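Toy bags, and the Great Sort Out (part 2)

Posted Tuesday, May 31, 2022

Quick one tonight. Got 14 minutes before the pasta boils over so forgive the state of this.

So the toys. Regular readers will remember February, when I bought the big lidded crates and announced I was sorted for life. I was not sorted for life. Crates are brilliant for hiding stuff and useless for finding it. Everything small goes straight to the bottom and then the whole lot gets tipped on the carpet to find one thing. Every. Single. Time.

New plan is bags. See-through ones, one kind of thing per bag, bags stand up on the shelf like books. Stole the idea from Gillespie Lindsay, who did her whole hallway cupboard this way and is now unbearable about it.

What I look for, having bought a fair few wrong ones:

Wide opening. Wider than you think. If you have to thread a toy in sideways it won't get put away, end of.

Clear front, or at least a window. Doesn't have to be crystal, a bit of green tint is fine. You only need to see enough to know which bag it is.

Soft walls. Hard boxes crack at the corners in our house, and they don't squash up when the shelf is full.

Some sort of strap or handle. For the car mostly.
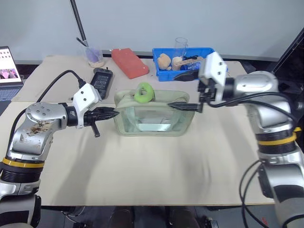
Photo: Cartwright

Sage green border on that style, which I like a lot more than the bright zips you get on the cheap ones. Rounded corners too. And the top stays open on its own when you set it down on a table, so you can drop a ring toy or whatever in one-handed. Big deal when the other hand has a toddler in it.

I do have a couple of Bonix ones which are the same sort of idea but stiffer. Fine for pencils. Not fine for anything with a funny shape. The Tereck ones I sent back, the window clouded over after one wash and the seam started to go. Maybe I was unlucky.

Right, how I'm doing it. One bag at a time, on the table, never on the floor. I cannot stress this enough. On the floor it becomes playing. On the table it's a job. Put an old sheet or something down first if you mind about scratches, then:

Empty bag in the middle, top open.
Everything of one kind goes in. All the rings. All the bath things. All the animals, if you've got the strength.
Odd ones go in a bin off to the side and you do NOT look at them until the end.
Stop when the bag's two thirds full or it won't stand up.

The stopping bit is where I go wrong. I always think one more will fit and then the whole thing bulges and falls over on the shelf and takes its neighbours with it.
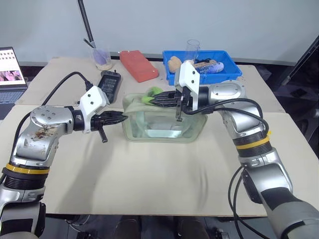

Soft things are the awkward ones by the way. Cloths, sponges, little squashy bits. They take up no room at all and then they take up all of it. I've started giving them their own bag and pushing them well down into the corners so they don't creep back up over the rim. Also let them dry properly first. Properly properly, overnight on the radiator. I put damp bath bits away once and I'm not going to describe the smell.

Labels, I haven't bothered. Somebody will comment and say labels. The kids can't read yet and I can see through the front, so.

Done 4 bags so far, which is the ring toys, bath stuff, wooden food and a bag that is frankly just Pedaldale trains and bits of track becuase there was no arguing with it. Still to do: the dressing up (dreading), jigsaws, and the 500 piece one that somebody opened and mixed in with the other jigsaws. If anyone has a method for that last one please put it in the comments, I'll try anything short of sitting down with the box lid.

Oh and the old crates are going in the loft with the winter coats in, so not a total waste of money. Will report back on the dressing up when I've done it, probably next week, proabably grumpy.

Pasta's going over. Bye x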